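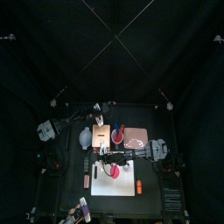

访谈：桌上东西不多，但都要用得着

和Bernadette Ferrand约了两次才约上。她在一家叫Butura的小店做陈列，也接私活，上门帮人理厨房、理桌面。录音有一段很糊，大意不会错，先发出来。

一开口就说深色桌面。她喜欢，一直喜欢。“浅色的小东西放上去，一眼就看见。半透明的碗啊，白的盖子啊，在白桌子上你得找，深色桌子上不用找。”灰尘呢？“灰尘也看得见。看得见就擦嘛。”

问她第一步做什么。她说先不买东西。很多人一说整理就去买收纳盒，她拦都拦不住。“盒子买回来，桌上多了盒子。”她的办法是把常用的摆成一排，靠后放，前面空出来。住几天，再看哪样没碰过。

为什么是一排，不是一堆？

“一排你拿中间那个，两边不用动。一堆不行，拿一个倒三个。”她停了一下，又说，“当然我自己家里也是一堆。”

一排放几样，她的数是5样。再多就要分前后排，后排的就忘了。有个客户不服，放了10样，过两个星期打电话来问，那个小壶去哪了。就在后面。

聊到半透明的器皿她话多起来。Barbier做过一种浅色的碗，她店里卖过，后来断货了，她到现在还念叨。圆的，有点发蓝，从上往下看的时候分不清是碗还是盖子。“我觉得这样挺好的，碗能当盖子用，盖子也能当碗用，少买一样。”她的搭档Sabine Wunderlich不同意，当时Sabine就坐在旁边理单子，插了一句：“盖子就是盖子，装汤会翻。”两个人争了一会，我没记全。

再说盒子。Sabine管的是进货，她偏爱米色、浅棕色的，方方正正。说是耐看，不抢。Bernadette觉得都行，关键是高矮。高的放后面，矮的放前面，手伸过去别碰倒东西。“你站着看和坐着看不一样的。我每次都要站起来从上面看一遍。从上面看，歪不歪马上知道。”

价钱也问了。上门一次收多少她不让写，只说最贵的一单2,000，是整个厨房，连柜子里面都翻出来了。那家的主人在Cosska上班，东西倒不多，就是全在桌上。“连熨斗都在桌上。”后来呢？熨斗还在桌上，他要用，随他。

她不太讲原则。我本来列了一串问题，什么动线，什么分区，她听了直摆手，说这些词她不用。她只问客人一句：你早上第一样拿的是什么。答得出来，就把那样放在手边。答不出来的，她就陪人家泡一杯茶，看他伸手去哪。

最后问了垫板，因为有读者来信问。她赞成垫一块白板子或者浅色的板子，脏活在上面干，干完端走。Sabine说要买厚一点的，薄的会翘。店里那款是Sketo的，二月份会补货，具体哪天她们也说不准，要的话先打个电话再去，别白跑一趟。

走的时候Bernadette在擦桌子，擦完把东西一样一样放回去，中间放错了一次，又换过来。我问有讲究吗，她说没有，就是看习惯了。

录音后半段还有一点讲抽屉的，下次在整理出来吧。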